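Notebook, manipulation bench
March 9, 2026
Biltton scene pack, review day 2

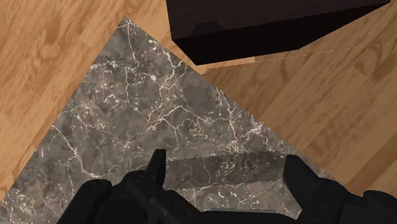 Wrist view, marble-textured part between the fingers, slab below, dark box at the far side.

Continuing the evaluation of the Biltton simulation pack. Trial license covers the renderer, the contact solver and the randomized surface library. Ülle wants a yes or no before the quote lapses, so I am limiting this to the two things we would pay for: wrist-camera renders good enough to train on, and contacts we don't have to babysit.

Setup. Stock parallel gripper model, our own wrist camera offset, tilt copied from the bench arm. Materials drawn at random per episode. Batch of 3036 episodes queued last night, 985 finished by the time I came in. The rest stopped on a license timeout and I restarted them with the queue split in two. Support at Biltton confirms the timeout is a trial setting. I have asked for that in writing.

Materials. The wood floor is good. Grain and knots vary along the planks and I could not find an obvious repeat. The marble is more of a problem. The randomizer is allowed to give the part and the surface under it the same stone, and when it does, the part is only a little darker and more even in tone than the slab. Useful as a hard case, but I want to set how often it comes up. The config has one weight for the whole library and nothing for pairs. Workaround: draw the part material first, then exclude its family from the surface draw. Written, not tested on a full batch.

Edges. The top edge of the part renders with a fine sawtooth. Two candidates: low sample count in the wrist camera pass, or the collision mesh being drawn in place of the visual mesh. I can't separate them from a single render. Next step is one seed at higher samples, then the same seed with the collision layer hidden. If it is the mesh, it goes back to Biltton.

Also a thin dotted line of light specks on the floor, to the right of the box. Could be a debug marker left on, could be sampling noise. Check the overlay flags before reporting it. The pale strip between the box and the slab looks flat next to the rest of the wood. Same treatment: same seed, shadows off, compare.

Box. Front side goes almost fully black. The depth channel may be fine there, but color gives very little to work with. Raise the ambient floor in the light config and rerun 14 seeds.

Contacts. No opinion yet. Force logs are written per episode but the timestamps are in solver steps, and the step length is missing from the header. Afonso has a parser from the Plosska review that might take it with small changes. Asked him to look.

Comparison. Emevex handled paired materials properly when we tried it in November, but its camera model had no lens distortion and we ended up adding our own. Do not want to do that twice.

Open items
- step length for force logs (Afonso)
- samples vs. mesh test, one seed (me)
- overlay flags (me)
- written answer on the timeout (Ülle to chase if nothing by the next entry)

Batch still running. Output goes to the shared drive under biltton_trial, second folder. Please leave the first one alone until I have pulled the seed list from it.

Recent entries
Biltton scene pack, review day 1: install and license server
Quintela gripper pads, wear check
Emevex trial, closing notes
Plosska force log parser, usage
Wrist camera offset, remeasured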